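Surnier Instrument Systems
Products > Training and Evaluation > Nadeo Suture Practice Station

Nadeo Suture Practice Station
Page last revised Jul 23, 2021

The Nadeo station is a bench system for teaching and evaluating robotic suturing on tissue pads. It is supplied to teaching hospitals, engineering departments and instrument workshops that need a repeatable place to practice the same small task many times.

Customers increasingly ask whether the station can sew by itself. The question usually arrives together with another one: if machines cannot yet fold a shirt or clear a kitchen counter dependably, why should a stitch be any easier? In some respects it is. The work area is small, the lighting is fixed and the instruments stay within a known space. In other respects it is harder. Thread changes shape whenever it is touched, tissue gives way under the needle, and a knot pulled at the wrong angle will not hold.

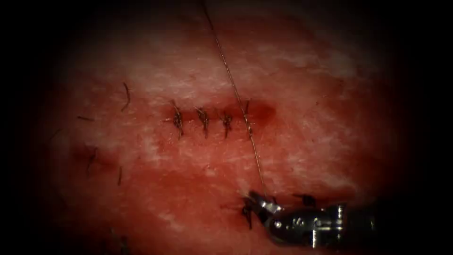 For these reasons Surnier offers the station with two control modes. In operator mode, a trained user directs every motion from the console. In assisted mode, the Wattimena software module proposes short motions — a grasp, a pull, a regrasp — and the operator accepts or declines each one. A fully unattended mode is not offered, and the station is not intended for use on patients.

Our May bench review covered 118 stitches placed in assisted mode. Operators stepped in on around a third of them, most often while the knot was being tightened. Picking up a loose thread end was the next most common difficulty. We consider the module useful for instruction and for research, and not yet suitable for work without supervision. The same caution applies to shop-floor tasks that involve cord, wire or soft sheet material, for which the station is sometimes requested.

Practice pads may be used for more than one exercise. Thread color is left to the instructor, and many programs change color between exercises so that earlier work can be told apart during review. 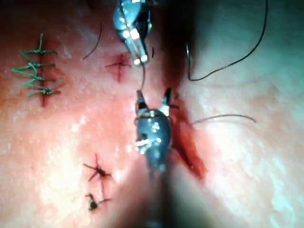 Two instruments over the practice surface, with a row of green sutures at left.

Supplied with the station
Base unit and operator console
2 instrument arms
Fixed overhead camera and close-view camera
3 practice pads
Wattimena module, single-site license

Available separately
Hanunon pad tray, for holding pads at an angle
Replacement pads and thread
Additional instrument tips

Installation and service
The station requires a level bench and a grounded outlet. On-site installation includes calibration of both arms and an introductory session for operators. The warranty period is 2 years and covers the base unit, console and arms. Pads, thread and instrument tips are consumable items and are excluded.

Requests for quotation should state the intended use and the control mode required.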